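Tuesday, 6:40 a.m. Slept badly. Swept the shop before the heater had caught up, then went back to the sorting bin. Dust on the floor of it again, although I wiped it down last night. The stains on the divider are no better; the rust-orange ones did not respond to the mild cleaner. Will try Naylor paste on the lower half.
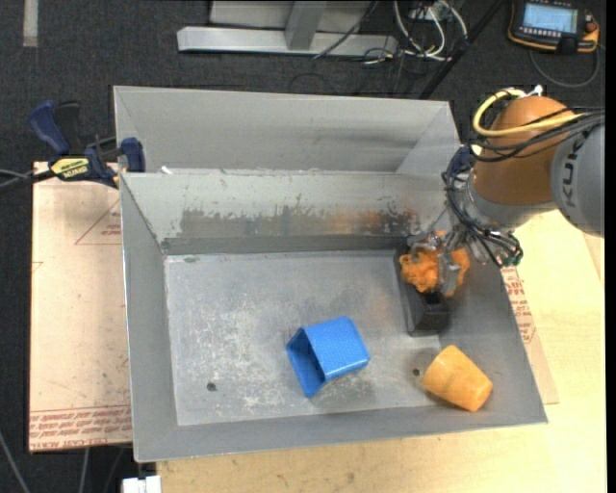
Blue cup and orange cup stay in the set. Chaminda wants a third shape, and I have no objection if it fits the drawer. Ximena called at lunch about the shelf brackets: 13 ordered, 6 delivered. Invoice 584 is on hold until the rest arrive.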